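Teller ins Abtropfgestell räumen: eine Anleitung für Leute mit zu vielen Einzelstücken

Wer zwölf gleiche weiße Teller besitzt, darf hier aufhören zu lesen. Alle anderen haben vermutlich wie ich eine Sammlung, in der kein Stück zum nächsten passt, und ein Abtropfgestell, das für eine ordentlichere Familie entworfen wurde. Meins ist ein Dellside, 20 Euro, und es hat mehr Charakter als nötig.

Schritt 1: Platz schaffen

Alles, was noch gespült werden will, kommt flach auf den Tisch. Gestell in die Ecke, Tassen weg, Besteck weg. Dann die Teller einzeln aufrecht einstellen, von hinten nach vorn, alle in dieselbe Richtung geneigt. Die vordere Ablage bleibt zunächst frei.

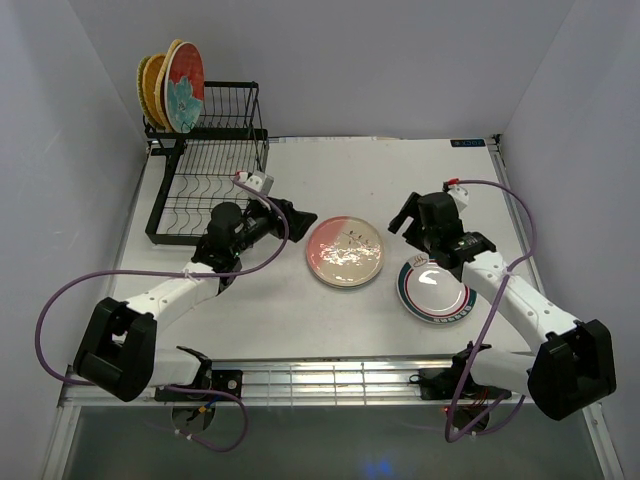
Hamish Pomare wendet ein, man solle immer mit dem größten Teller anfangen und die kleinen davorstellen, sonst fische man nachher blind im Draht herum. Stimmt leider. Ich habe es 18 Jahre lang nach Farben gemacht und hielt das für ein System.

Schritt 2: Am Rand anfassen

Glasiertes Geschirr ist glatt, und mit Spülmittel daran entwickelt es Reisepläne. Also am Rand greifen, den Teller senkrecht halten und gerade von oben einsetzen. Wer ihn schräg hineinschiebt, hört den Draht auf der Glasur, und dieses Geräusch verfolgt einen bis zum Abendessen. Bei bemalten Stücken sieht man sich bei der Gelegenheit gleich die Oberfläche an. Kleine Sprenkel sind meist gewollt, graue Stellen am Rand bekommen eine Runde mit Natron und einem weichen Tuch. Scheuermilch bleibt im Schrank.
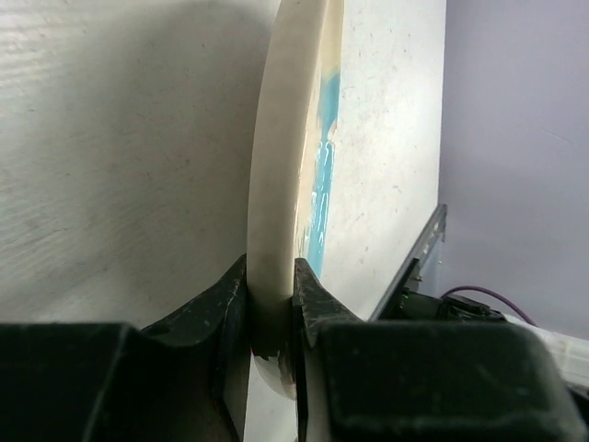 Heller Rand, auf der Fläche daneben ein türkisblauer Farbstreifen.

Schritt 3: Ovale und andere Sonderlinge

Ovale Teller stelle ich auf die lange Seite. Hochkant kippen sie, und zwar immer dann, wenn man sich gerade umgedreht hat. Geflochtenes hat im Gestell nichts verloren: Ein Körbchen oder Tablett wird feucht abgewischt und trocknet flach auf dem Tisch, mit etwas Abstand zum Porzellan.
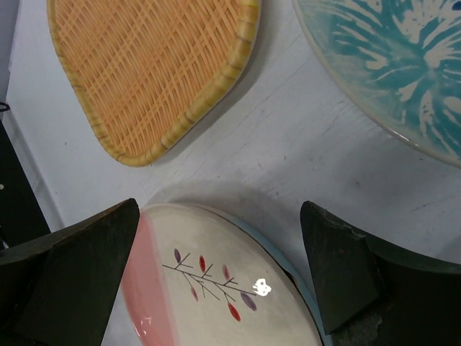
Ovaler Teller mit rosa Streifen, dahinter das geflochtene Tablett.

Schritt 4: Abwarten

Zwischen zwei Tellern sollte ein Finger Platz haben. Nach 20 Minuten einmal mit dem Handtuch über die Unterkanten gehen, dort sammelt sich das Wasser. Danach ab in den Schrank, große Stücke nach unten, Ovales obenauf.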